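## From the back bench: the gripper build

I promised an update on the handheld grippers, and since I have been putting it off since the summer picnic you're getting a long one. Grab some coffee!

For anyone new on the list, Abenezer Kassa and I have been building a pair of grippers you hold in your hands and squeeze, one left and one right. You do a chore with them, the tracking works out where each one went, and later on an arm can (we hope) be taught to do the same chore. The arm is still a pile of brackets under my bench at the Sallent Street shop, so please don't ask to see it wave at you. Everything so far has gone into the hand part.

Version one was too heavy. My wrists gave up well before the coffee was ready, and Gudrun Ostermann said it was like watching somebody fight two staplers. We moved the grip lower, thinned out the body and printed new fingers, which took most of a weekend and used up the last of the good gray filament (sorry, Britta, I owe you a spool). The marker cubes went on the sides after that. We had them on top at first and they kept hiding behind my own knuckles.

Our test chore is the kettle. Lift it off its base, set it down on the table, put it back on. It sounds like nothing, but the handle is curved and slick and you have to come at it from the side or the whole thing starts to swivel on you.
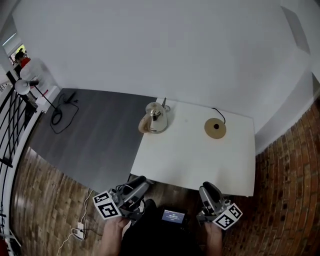

*Kettle off its base, both grippers at the ready, and the timer on.*

Our best run of kettle practice so far is 48 good lifts in one evening, and by the end I was muttering to it. The total in the notebook now stands at 694, counting Abenezer's, and his are neater than mine. We do these with the kettle empty, by the way. Henrike Ruppert asked, and she was right to ask!

Still on my list: the left trigger sticks when you let go slowly, and I think the spring is a hair too short. Abenezer wants softer pads on the fingertips. I want to try bike inner tube, he wants to pour silicone, and we'll probably end up doing both and arguing about it. Parts have cost us about 40 dollars since the redesign, mostly screws and bearings, so we aren't going broke yet.

If you'd like a turn, come find us at the back bench in February. We could really use people with smaller hands than ours, so Gisela, I'm looking at you. And if anybody has a box of short M3 screws they don't love anymore, I'll trade you cookies for it.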